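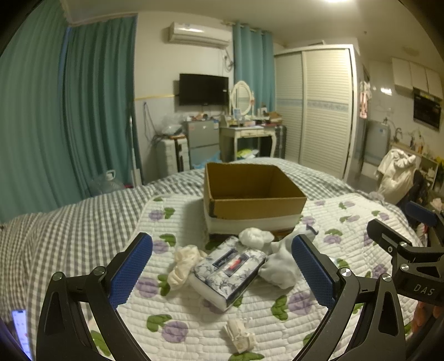

# Call for participants: trial of the Cokholm rules for tidying tasks at home

Cokholm is looking for people to try out draft 2 of its working rules for hand-held gripper recording in private homes. The work is paid, part-time and done in your own home. It starts in January and runs for 5 weeks.

The rules cover short tidying tasks with everyday objects: picking up tissues, gloves, wrappers, plastic bags and similar soft items, and putting them in an open box. Draft 1 was written in our test room at Trestero. Recorders who used it at home sent back 663 comments, most of them on small spaces, shared rooms and working on a bed or sofa instead of a table. We have rewritten the document and now want it used by people who had no part in writing it.

## What you would do

- Read the rules (they are short) and tell us which parts you had to read twice.
- Record tasks from the list we send, following the rules as written. Please don't improve on them during a session, even where you can see a better way. Write it down and send it to us afterwards.
- Keep a log for each session: the task, the surface used, anything that slipped, tipped or got caught, and any rule you could not follow.
- Join one call a week with the trial lead, Ilham Tjoa. Calls last half an hour and can be in the morning or after 6 pm.

You will work alone for some sessions and with a second person for others. The two-person rules are the least tested part of the draft, and we would like at least half of the homes in the trial to try them. If you live by yourself you may bring a friend, who will be paid at the same rate.

## The rules we most want tested

**Surface.** A bed is allowed, provided the cover is pulled flat before you begin and the box stands by itself without being held. Draft 1 asked for a hard, plain surface. Too many homes had no such thing free, and patterned covers are now allowed as well.

**Objects.** Clean, unbroken household items only. No blades, glass, medicines, batteries or anything hot. Crumpled items may be used as they are and need not be smoothed out between attempts.

**Jaws.** Open the jaws fully before each approach. Close on the object slowly, and never on any part of a person. Check the finger pads for grit or loose edges at the start of every session, and stop if a pad has begun to peel.
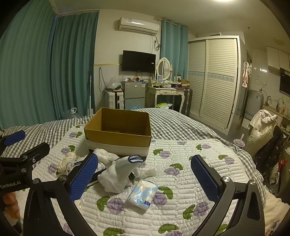
**Pace.** Move at the speed you would use to hand someone a full cup. If an object drops outside the box, leave it until the attempt is finished, then pick it up with the gripper as a new attempt.

**The room.** Furniture stays where it is. Anything that shows a name, address, bank detail or face must be put away or covered, and that includes post, photographs and screens with messages on them. Everyone who lives in the home has to sign the consent form, and any of them can have a session deleted within the trial period without giving a reason.

**Rest.** No more than 20 minutes of recording without a break. The gripper is heavier than it looks after a while and wrists were the second most common complaint on draft 1.

## Who can apply

You need to be 18 or over and able to hold the device in either hand. You should have a room with decent light, day or evening. No technical background is needed. We are keen to hear from people in studios and one-room flats, from left-handed people, and from anyone who has done care, cleaning or warehouse work and is used to following a written procedure.

You cannot take part if you worked on draft 1, or if you live with someone employed by Cokholm or by Fulero, who supply the devices.

## Pay and equipment

Participants are paid by the hour, at the same rate for recording, reading, log-keeping and calls. A session that fails because a rule did not work is paid in full – those are often the most useful ones. Devices are delivered and collected by us. Accidental damage is covered. Please do not open the casing or tighten the screws yourself.

## What happens to the results

Your logs go to Renji Miyazaki, who edits the rules. Names are removed before anyone else reads them. Draft 3 will list every change made and the comments that led to it, and all participants get a copy before it is released. Recordings are used to check whether the rules were followed and for nothing further unless you agree separately in writing.

## How to apply

Ask for a form at the Cokholm desk in the Chin building, or request one by post. Tell us the size of the room you would use, who else lives there, and which hand you prefer. We will reply to everyone, and a short visit or video call will be arranged before any device is sent out.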